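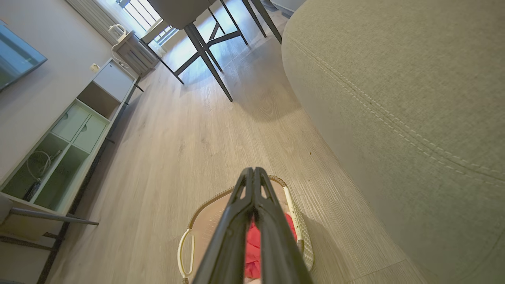
Home | Club News | Build Guides | Parts Library | Forum | Contact

Birngate Robotics Club – Arm Team Handbook
Section 4: Setting up the gripper and running your first basket pick

Posted by Flurina Gruber, Sunday, February 14, 2021
Print this page | E-mail this page

Okay, so you've finished Section 3, the arm is clamped down and it moves when you ask it to. Lovely! Now we get to the part everybody joined for, which is picking stuff up. I wrote this for people doing the Rostia challenge at home, so I'm assuming you have a living room or a kitchen or a hallway and not a proper lab bench. Mine is a living room. It works fine.

What you need before you start

- The two-finger gripper from your kit, with its four short screws
- The wrist camera and its flat cable
- A soft basket or a low box
- One cloth (bright and plain, please, no patterns yet)
- The Berchtold control program, already installed from Section 2

4.1 Mounting the gripper

1. Turn the arm off at the wall. Not with the button in the program, at the wall.

2. Hold the gripper against the wrist plate and turn it until the little notch lines up with the dot. It only seats one way, and if you're pushing hard you've got it wrong.

3. Put in all four screws loosely, then tighten them a bit at a time, going corner to opposite corner. I did them one after another on my first build and the whole thing sat crooked for a week before Callum Lindsay spotted it on a video call.

4. Plug in the gripper cable, then the camera cable. The camera cable has a blue side and the blue side faces you.

5. Leave some slack at the wrist. Make a loop you can fit two fingers through and tape it down on the arm side only.

CAUTION: Keep your hands out from between the fingers whenever the power is on, even if the arm looks like it's resting. The kit motors aren't huge but they will absolutely pinch.

4.2 First power-up

1. Clear anything breakable out of reach. Swing the arm through its full circle by hand first (power still off!) so you know how far that really is.

2. Turn it on and open the Gripper tab. You should get a number for the finger position. Fully open is 2000 and fully closed is 0.

3. Press Home. The fingers open all the way, close all the way, and then stop halfway.

4. If they stop early, check for tape or cable caught in the linkage. If they don't move at all, it's nearly always the gripper cable not being pushed in – it needs more of a shove than you'd think.

5. Set the grip force to 300. The program comes set much higher than that, and cloth doesn't need it.

Note: older kits from the Trirnside batch show the finger position backward, so closed reads as 2000. You can flip it under Settings, and you only have to do it once.

4.3 Setting up the basket

1. Put the basket on the floor where the arm can reach past the middle of it. Reaching the near rim isn't enough.

2. If your basket has loop handles, turn it so they're out of the way of your approach. Handles love to snag a finger on the way up, and then you've picked up the whole basket.

3. Drop the cloth in and leave it however it lands. Please don't fold it! A crumpled cloth has ridges the fingers can grab, and a folded one just lies there flat and slides.

4. Look at the camera view. You want to see the fingertips and a good bit of cloth at the same time. If the fingers hide everything, tip the wrist back a little.

5. Check your light. Sun on a shiny floor can wash out the picture, so half close the blinds if you need to. I do my runs in the morning and then again after lunch, and I have to redo the brightness setting each time.

4.4 The first pick

1. Move the gripper over the basket with the fingers closed, then open them to halfway once you're clear of the rim.

2. Lower it slowly with the down key. Tap, don't hold.

3. Stop when the tips are just into the folds. If you feel the arm shudder, you've reached the bottom, so come back up a little.

4. Close. Wait for the position number to settle.

5. Lift straight up until the cloth is clear of the rim, and only then move sideways.

6. Press Save Run and type a short note, even if it went badly. Especially if it went badly, please.

CAUTION: Don't chase a dropped cloth with the arm. Stop, power off, pick it up yourself and start the run over.

4.5 How many runs to do

The club asks for 14 good picks before you move on to Section 5. Mine took a whole weekend, and Callum finished his in one evening, so don't read anything into your own speed. We had 332 saved runs in the shared folder last time I looked, good and bad together, and you're welcome to watch any of them if you get stuck.

Upload yours under your first name and the run number. The Rostia round is in May, and Section 5 (picking from a shelf) goes up as soon as I've fixed the drawings for it.

Next: Section 5 | Back to Build Guides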